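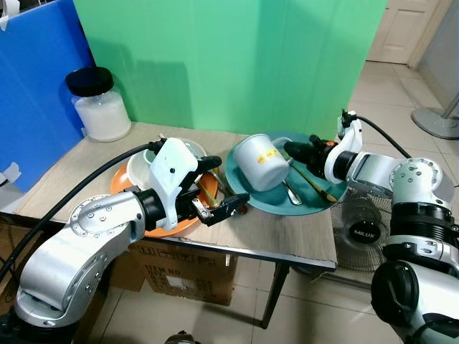
Section 4: Setting Up Shared Meal Planning

By the Plellholm household desk
October

You bought the Uvedis planner, or somebody bought it for you, and the box says it will "end the dinner argument." I have set up three of these for different households and the dinner argument is alive in all of them. What the planner can do, if you set it up carefully, is keep a decent grocery list and remember what you ate last week. This section gets you that far. The printed leaflet covers the same ground in fewer words and skips the parts that go wrong.

You need the Uvedis unit, its power cord, your home network password, and an hour. The leaflet says ten minutes. Ignore the leaflet.

4.1 First start

1. Plug the unit in and wait for the home screen. The first start is slow. Leave it alone until the clock shows the right time.

2. Choose your language and units. Pick these with care. Changing units later does not convert recipes you have already saved, whatever the help screen claims. I ended up with a soup that wanted nine cups of salt.

3. Join your network.

4. When it offers to "learn your tastes," press Skip. The quiz has 19 screens and as far as I can tell it changes the color of the welcome page.

5. Install the update if one is offered. Do this before you enter any recipes.

CAUTION: Do not unplug the unit during an update. It goes back to factory settings and you start over at step 1.

4.2 Adding people

1. Open Household and press Add Person. Each person gets a name, a color and a list of foods they won't eat.

2. Enter allergies under Allergies and dislikes under Dislikes. They look alike on the screen and they are treated very differently. An allergy hides the recipe. A dislike moves it down the list by a few places, where your picky eater will find it and complain anyway.

3. Set portions for each person. The default is "Adult, Active." Try "Adult" first. The active setting made enough rice for a wedding.

4. Press Save on every page. There is no master Save, and the back arrow throws your changes away without asking.

CAUTION: The planner matches allergies by word. It will hide "peanut sauce" and cheerfully suggest "satay." Do not trust it with a serious allergy. Read every label and every recipe yourself, as you did before you owned this thing.

4.3 Recipes

The unit comes with 279 built-in recipes. This sounds generous. Take out the near copies (there are several chicken bakes that differ by one herb) and the number gets a lot smaller. You will want to add your own.

1. Open Recipes, then New.

2. Type the title the way your family says it. If everyone calls it "Thursday noodles," call it that, or they'll never find it.

3. Enter ingredients one per line. Put the amount first, then the unit, then the food. "2 cups flour" works. "Flour, 2 cups" becomes a food called Flour Comma Two.

4. Set a real cooking time. The planner uses this to decide what fits on a weeknight, and the built-in times assume your onions are already chopped.

5. To bring in recipes from a website, use the Clikidbridge add-on. It handles simple pages well enough. On long ones it tends to pull in the story about the author's vacation and list it under Method. Check each import before you save it.

NOTE: Clikidbridge is free up to 166 recipes. After that it asks for a subscription. You can delete old imports to make room — the counter takes a day to notice.

4.4 Building the week

1. Open Week and tap an empty evening.

2. Choose a recipe, or press Suggest. Suggest is meant to look at what you have in the pantry. It only knows what you've typed in, so unless you enjoy logging half an onion, treat it as a random pick.

3. Leave two evenings blank. A full week looks lovely on the screen and falls apart by the third night. Leftovers need somewhere to go.

4. Lock any meal you care about by holding your finger on it. Unlocked meals may be moved by Auto Balance, a feature I have never seen balance anything.

5. Press Make List. Read through it before you shop. Watch for doubled items, mostly eggs and garlic, where two recipes name the same food in slightly different words.

4.5 Sending the list to a store

The Sangkhawat delivery link is under Extras. I can't recommend it yet. It swaps missing items without asking, and its idea of a fair swap for fresh basil was dried oregano. If you want to try it:

1. Open Extras and turn on Store Link.

2. Turn off Allow Substitutes. It is on by default.

3. Send a small order first, with nothing in it you need that night.

4. Compare the receipt with your list line by line.

4.6 If something goes wrong

List is blank: the week was not saved. Go back to Week, press Save, then Make List again.

Same meal every night: Auto Balance is on. Turn it off under Settings, Advanced.

Clock is wrong: reminders will be wrong too. Fix the clock by hand, then restart the unit.

Reader comments

Did all of 4.3 and it works, but the one-per-line thing should be printed on the front of the box. I have eleven foods with Comma in the name.

You're too hard on Suggest. We use it every week and have had some good dinners out of it. Agree about the rice though.

Does anyone know how to remove a person? My son moved out and it's still planning around his mushrooms.

Household, hold the name, Remove. Then do it again, it doesn't take the first time.

Went back to a pad of paper on the fridge. No updates so far.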